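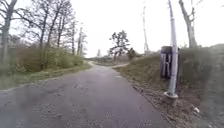 I nearly didn't go, if I'm being truthful. The flyer had been on the fridge since the tail end of winter, tucked behind a dentist reminder and a pizza coupon, and when the morning came around it was grey and dull and I had a perfectly good book on the go. But I'd told my neighbour I was going, and she's the kind of neighbour who asks, so I filled the thermos, found my second-best gloves and drove out to Jeltden for the Tveit open day.

For anyone who hasn't had me go on about this in person, Tveit is the small company that's been trying out a path robot over there. It's called Planard, and its job is to travel along the walking paths by itself and keep track of what shape they're in (cracks, sunken patches, leaves building up along the edges, that sort of thing) so that the parks people don't have to send somebody out on foot every week with a clipboard. I used to be one of those somebodies, many years ago and in another town, so you can see why I was curious. I was a little prickly about it too, I'll admit.

Things got going at 10 in the morning with coffee and a tray of date squares in the Plastuvwood community hall. There were more of us than chairs. A young engineer gave a talk with slides, and she was wonderful, quick and funny and not the least bit bothered when the projector gave up halfway through. She just carried on with her hands! The route they use for testing is 1,460 metres from one end to the other, and over the winter Planard had made 427 trips along it. She read out some of the log notes from the bad days. One of them said only "snow, then more snow, came home."

What I hadn't appreciated is how hard an ordinary path is for a machine. I'd assumed a plain paved path would be the easy part and the trouble would be dogs and strollers. She said the dogs are mostly fine. The trouble is the edge. Where there's no curb, the grass grows out over the asphalt and the dead leaves sit on top of both, and a robot that wants to know where the path stops has to make up its mind about something that doesn't have a proper answer. I thought about all the years I spent writing "edge soft" on forms without giving it a second thought. 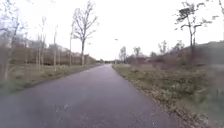
She also talked about trees, which pleased me no end. In April, with the branches bare, the robot can use the trunks as landmarks, and it gets quite fond of them (her words). Once everything leafs out it has to get to know the place again. Somebody's grandson asked whether it knew the names of the trees, and she said no, but that she'd write that down, and I watched her do it.

After the talk we trooped outside to see it run. Planard weighs 70 kilograms, so it isn't something you'd want rolling over your foot, and we were asked very politely to keep well back and let it have its space. I'd expected whirring. There was a sort of low hum, and then the wheels on the grit, and that was all. It goes at the pace I walk when I'm carrying groceries. It slowed down for a fork in the path, had what looked to me like a bit of a think, and went on.

I fell into step with a retired bus driver who had opinions about its cornering. We had a lovely chat — his wife had sent him to get him out of the kitchen — and between us we worked out that we'd both once lived on the same street, nine years apart, and had both hated the same furnace. So that was worth the drive all on its own.

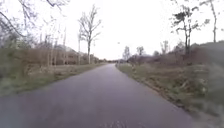
My one grumble, and I did put it on the feedback card, is that the reports it produces are very tidy and I don't think they tell you everything. They'll tell you how wide a crack is and where to find it. When I did my rounds I'd also come back knowing that the lady at the end house had been ill, or that the teenagers had found a new spot, or that people were cutting across the grass and we might as well give in and put a path there. The engineer said that was fair. She said they want the robot to do the measuring so that the people can do more of that other part, and I believe she means it. Whether the budget will mean it is another question, and I've been around long enough to wonder.

Back in the hall they had the laptops set out so you could follow a run from the robot's height. I spent far too long at that table and let my coffee go cold. It's a funny thing to look at a path from down there, with so much pavement and so much sky. I kept wanting to lean over and look into the bushes, and of course it doesn't do that, it just keeps going.

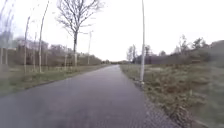
The straight stretch, with the brick edging and the tall lamp post on the right.

I came home with a fridge magnet, a date square wrapped in a napkin and a sheet about the next open day, which they're hoping to hold once the leaves are out. I'll go if my knee is up to it. My neighbour has already said she's coming along, and she wants to know if there'll be date squares, so if anyone from Tveit happens to read this, please make a double batch.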